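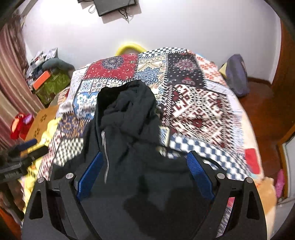 Changing the visibility of a repository in Sident takes effect immediately and applies to every branch, tag and release it contains. Before starting, the maintainer should set out what is held in the repository and decide what each part is for. A repository seen as a single item is often made up of many smaller ones, much as a patchwork-print cloth is a single covering, and each part may have its own access rules. The procedure in this section applies to repositories hosted on the Oltness server. Repositories mirrored from Tritthorpe are covered in Section 7.

## Changing repository visibility

### Before you begin

You will need:

- the Owner role on the repository (the Maintainer role is not sufficient)
- a current export of the watcher list
- the approval of a second Owner

**Note:** Approval is recorded against the individual account. An Owner who holds 2 accounts may not approve their own request.

### Procedure

1. Sign in to Sident and open the repository.
2. Select **Settings**, then **Access**, then **Visibility**.
3. Check that the full repository path shown at the top of the page is the one you intend to change. Paths that differ only in the organisation name are easily confused.
4. Select **Export followers** and save the file outside the repository.
5. Choose **Private**, **Internal** or **Public**.
6. Read the summary of effects. It lists the forks, watchers and scheduled jobs that will be altered.
7. Type the full repository path in the confirmation box. The path cannot be pasted.
8. Select **Request approval**. The second Owner receives a message and has 40 minutes to respond, after which the request lapses and must be made again.

**Caution:** Moving a repository from Public to Private removes all watchers and bookmarks from outside your organisation. Returning it to Public does not restore them.

**Caution:** Public forks are detached at the moment of the change. They remain available to their owners and continue to carry the history up to that point.

### After the change

1. Open the repository in a signed-out browser window and confirm that the result is as expected.
2. Run the Bunting job manually once. Scheduled builds remain paused until a manual run has completed.
3. Reissue any deploy keys marked **Suspended**.
4. Enter the change in the project log, giving the names of both Owners.

If the manual run stops with error 63, the build account no longer has read access. Add it again under **Settings**, then **Access**, then **Service accounts**, and repeat step 2.

### Changes made in error

Do not reverse the setting yourself. A second change overwrites the server's record of the first – including the follower list held for recovery. Leave the repository as it is and contact Pauline Goodall or Lachlan Galbraith on the platform desk, quoting the repository path and the time of the change. Recovery from the held list is possible for 7 days. Requests concerning archived repositories should go to Angus Cosgrove.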